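Sorting small parts into metal bins
21/08/2019
14 shares | 4 comments

Most small workshops end up with a few open metal bins. They come from closing-down sales, or a relative's garage, or the back of a van, and they last for decades. Mine came from a works clearance in Kuvthorpe. They were dirty and one had a bent lip, but for sorting small parts I have not found anything better. What follows is how I set them up and look after them.

Use two bins side by side

One bin is a heap. Two bins give you somewhere to sort from and somewhere to sort to. Put the full one nearest you and the empty one behind it, so your hand travels away from your body with the part and comes back empty. If you put the full bin at the back you will be dragging things over the near rim all afternoon.

Keep the second bin completely empty before you start. One stray block left over from the last job will spoil the count.

Fix them down

An empty metal bin slides on a bench as soon as you reach into it. A rubber mat helps a little. Bar clamps are much better, and the light ones are good enough. Clamp the sides and leave the front clear for your wrists. Nip them up until the bin stops moving and then leave it, as too much pressure will bow a thin wall inwards. On a wooden table, put a sheet of card underneath if you care about the surface.

Leave space between the parts

Tip in a small amount at a time. When the pieces lie apart from each other you can see the colour and pick each one up by its ends. Once they are piled two or three deep you start digging, and digging is what scrapes the paint off the inside. For blocks about the length of a finger, I stop at a single loose layer.

If you are doing it by colour, take the colour with the fewest pieces first. Dark green is harder to spot than red against a grey floor, so with a mix of those two I take out the green ones while I am fresh.

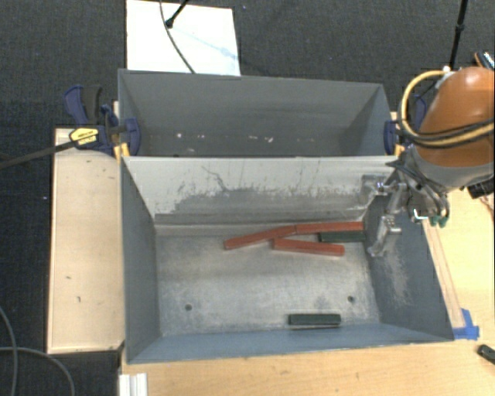

Don't worry about wear

A bin that gets used will lose its coating on the inside walls and go cloudy on the floor. Scratches and scuffs do no harm. Flaking does, as the flakes get in among the parts. Run a stiff brush round the walls, tip out what comes off, and wipe with a damp rag. Dry it straight away. Bare steel in an unheated shed will show rust by the morning.

If you want to repaint, rub down with 100 grit, wipe with white spirit and give it 2 thin coats of metal paint. Leave it 4 days before you put anything in. I did one of mine in March when the shed was still cold and it stayed tacky for over a week.

Holes in the floor

Many of these bins have small holes in the bottom. Leave them open if you ever wash parts in the bin, as they let the water out. If you sort anything smaller than the hole, lay a piece of thin card over the floor and cut it a little oversize so that it grips at the edges. Tape works but leaves a sticky patch that collects swarf.

Labels

Paper labels fall off metal. A paint pen on the outside of the front wall lasts for years and comes off with white spirit. Write what goes in the bin and leave off the quantity, which is always out of date.

How many is too many

I have some 2,000 small parts in the shed and manage with four bins and a shelf of jars. The bins are for sorting and the jars are for keeping. If a bin has had the same things in it since Christmas it has turned into a jar, and it should be emptied.

4 comments

Fuseini Aryee
Agree on the card over the holes. I used an old cereal box and it has done two winters. What do you use for the bent lip? Mine catches my sleeve.

Abenezer Gebreyes
Fuseini, a block of hardwood on the inside and a rubber mallet on the outside, working along a bit at a time. Then run a file over the edge.

Maksymiv
We sort offcuts for a toddler group this way, all painted blocks. Plastic tubs are quieter if you have people asleep in the house.

Fuseini Aryee
Thanks, the mallet worked. Still not pretty but the sleeve is safe.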